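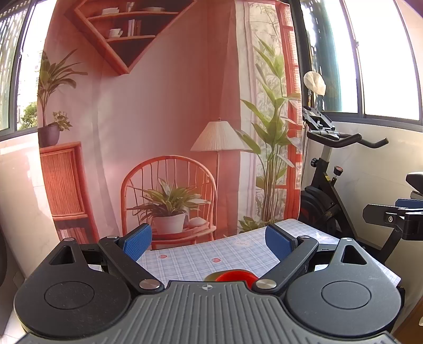

**bitedum_fan:** How many demos did the Jiselora folks need before their policy quit fumbling?

**pichler30:** 141 on their write-up. I got mine decent with 34, all handheld, but in one room.

**bitedum_fan:** One room is kinda cheating lol

**sestell:** Disagree! If you only test in that room, fine. Just say so.

**pichler30:** I did say so!! Moved to a second room Monday and it got 6 out of 30. Ouch.

**bitedum_fan:** So... more rooms, then?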